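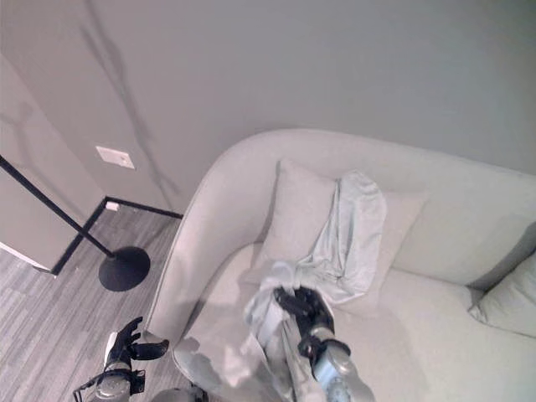

Looking after your role-playing kit at home

Posted in April by M. Borkowska

We use cookies to remember your settings and to see which pages are read. By carrying on you agree to this.

These tips come from running a fantasy game in an ordinary front room in Lilham every Friday evening. Most of them cost nothing. I have left out painting, which needs a page to itself.

Character sheets

Print sheets on the thickest paper your printer will take without jamming. Ordinary copier paper goes through at the hit points box after a month of rubbing out. If you only have thin paper, put a small square of clear tape over the boxes that change most and write on it with a fine dry-wipe pen. Test the pen on a spare bit of tape first, as a few brands stain and won't come off.

Use a soft pencil and a white plastic rubber. The pink rubber on the end of a pencil leaves a smear, and on cheap paper it takes the printed lines off as well.

Keep the backstory on a separate sheet. My own character, Lisix, started with half a page and now has 3000 words, and none of it is needed during a fight. The front sheet has her weapons, her spells and the one line about why she won't go back to Killovo. Everything else lives at the back of the folder. When a player hands me a long history I ask for one fact I can use next session, and write that on an index card.

Date every sheet in the corner when a character goes up a level, and keep the old one. Someone always wants to know how much gold they had before the shipwreck.

Dice

Dice get grubby from crisps and hands. Wash them in a bowl of lukewarm water with a drop of washing-up liquid, rub the numbers with an old soft toothbrush, rinse in a sieve and dry on a tea towel. Don't use a sieve with big holes if you own the very small ones. Metal dice should be dried straight away. Wooden dice shouldn't be washed at all, only wiped with a dry cloth.

If the numbers have faded, rub a wax crayon over the face and wipe the extra off with kitchen paper. It lasts a few months.

A baking tray lined with felt makes a good rolling tray. Cut the felt slightly too big, press it into the corners and trim it there. Glue only the edges, so that you can peel it out when somebody spills something. Shallow takeaway tubs do the same job for one person and stack better.

Maps

Roll maps with the drawn side out. They then curl down at the edges when you lay them flat and the figures stay up. A cardboard tube from wrapping paper is long enough for most, and you can slit it down one side and use it as a sleeve.

Wipe a plastic battle mat the same night. Wet-erase ink left for a fortnight will leave a ghost, red being the worst. A little rubbing alcohol on cotton wool shifts most of it, but try a corner, and don't scrub. I still have the outline of the Killovo sewers under everything we draw.

For paper maps, tea staining is easy enough. Brew it strong, let it go cold, brush it on and dry the sheet flat on a cooling rack. Do this before you draw, or use waterproof ink. Please don't put it in the oven on a high heat to speed things up.

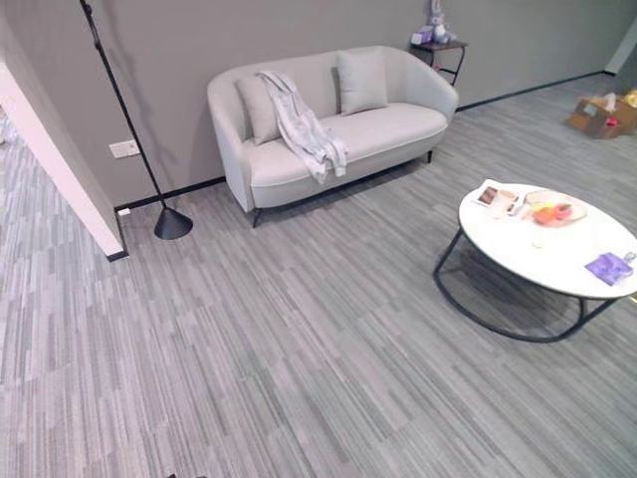
A game without a big table needs its surfaces planned before anyone arrives. Give each player a clipboard for the sheet and a shallow tub for dice, and keep the map on a board in the middle of the floor. Drinks are the real problem, and they should never go on the arm of a chair, least of all a rounded one. A small side table pushed close to the wall beside a loveseat, with room on top for a little purple box and a plush bunny, will take two mugs as well if you shift the bunny for the evening. Take any crumpled blanket off the seat before dice come out. They vanish into the folds, and a four-sided one is nasty to sit on. Check down the back of the cushions at the end of the night too.

Light

Players need light on the sheet and the map. It doesn't have to come from the ceiling. A standing lamp behind the seats works better than one in front, where it shines in people's eyes. For a dungeon mood use battery candles. Real ones drip on paper, and sleeves catch.

Index cards

I keep non-player characters on cards, one each, in an old recipe box. The card has the name, what they want, how they talk and what they are hiding. No card gets more than 40 words. If a villain needs more than that I haven't decided what he wants yet.

File by place and not by name. Players forget what the innkeeper was called but they remember the inn. Put a coloured sticker on anyone who has died - it saves embarrassment.

Number your cards if you drop things as often as I do. My last one is 565, and the whole box has been on the kitchen floor at least once.

Cloaks and costumes

For those who dress up. Wool cloaks should be aired on a wide hanger and brushed when dry, and mud comes off far more easily once it has dried fully. Fake leather cracks if it is stored folded, so roll it around a towel. Foam armour goes on a shelf with nothing on top, away from the radiator. Sew a loop into the neck of every cloak before its first outing.

Food

Choose things that can be eaten with one hand and don't leave grease. Grapes, pretzels, cubes of cheese and plain biscuits are all fine. Cheese puffs get orange dust on the rulebooks. Put a damp cloth where everyone can reach it, and serve anything with a sauce at the break. Ours is at half past eight and lasts as long as the kettle takes.

Get our tips by email once a month. Enter your address to sign up. You can unsubscribe at any time.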